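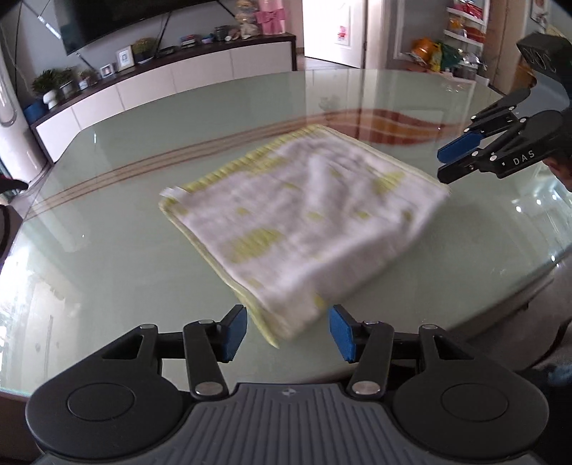 Hand-held grippers with blue finger pads at a folding station, cloth on glass table.

Uneven finger closing and loss of grip on thin cloth
Vultness Community Help > Grippers and End Tools > Care and Repair

Sreekumar Thevar
Posted 10/10/22

Our department operates a folding station with two hand-held grippers, and I am responsible for its upkeep. Both grippers are fitted with blue textured pads. The work consists of picking up small square cloths by a corner, spreading them, and folding them on a glass-topped table.

The log for the near gripper stands at 2,709 closings since the pads were last replaced. Over the past two weeks the operators have reported that it drops thin cloth when the corner is lifted. Thicker towels are held without difficulty. I have compared the two grippers by closing each one slowly on a strip of paper. On the far gripper the strip is held along the full height of the pads. On the near gripper it is held at the tips only and may be pulled out from the lower half with almost no effort.

The following has been done so far:
Pads wiped with a dry lint-free cloth.
Trigger travel checked against the far gripper and found to be the same.
Outer joints inspected for trapped thread. A small amount was removed from the left side.

The written schedule we received with the station calls for new pads at 4,000 closings, and I would prefer not to replace them early without cause. I would also like to know whether the pivot pins at the base of the inner links may be tightened by the user, or whether the unit must be returned. Any guidance on the glass surface would be welcome as well. One operator believes that it is part of the problem, as the cloth slides away before the fingers have closed.

Zane Kazlauskienė
Station maintenance, Hovine

The paper strip test is the correct place to begin. Contact at the tips only usually indicates that the two fingers are no longer meeting parallel. Pad wear may add to this, but wear alone tends to appear first where the pads touch most often, and in cloth work that is the tip.

Please proceed in the following order.

1. Disconnect the gripper and place it on a bench with the fingers open.
2. Hold the body still and move each finger gently from side to side. Compare left with right. A finger that moves noticeably more than its partner has play in one of its pins.
3. Remove both pads and clean the seats behind them. Lint packed under the lower edge of a pad will tilt it forward and produce exactly the result you describe. We have found this on several of our own units.
4. Refit the pads, pressing from the bottom upward, and repeat the paper test.
5. If the contact is still uneven, exchange the left and right pads. Where the fault follows the pad, replace the pair. Where it remains, the linkage requires attention.

The smaller pins at the upper joints may be cleaned by the user. We do not permit our operators to tighten the large pins at the base. They set the alignment of both fingers, and a small error there will be seen at the tips. Your supplier should confirm the rule for your model.

With regard to the schedule, a closing count is a planning figure. Pads that fail inspection should be changed whatever the count. Always replace both pads on a gripper together and enter the new starting count in the log.

Mathew Parts Counter
Registered supplier

Pads for this type of work are sold in pairs. Please quote the marking on the lower arm when ordering. Zernen pads are not interchangeable with all bodies. Do not use oil.

Sreekumar Thevar

I thank both respondents. The pads were removed this morning. There was a firm layer of lint behind the lower edge of the left pad and a lesser amount behind the right. After cleaning and refitting, the paper strip is held along the full height. Side movement was equal in both fingers, and the base pins have been left alone.

The near gripper has been returned to use with its original pads, and removal of the pads for cleaning has been added to our monthly sheet. The matter of the glass remains open. I am considering a thin mat for the center of the table and would be glad to hear from any site that has tried one with light fabric.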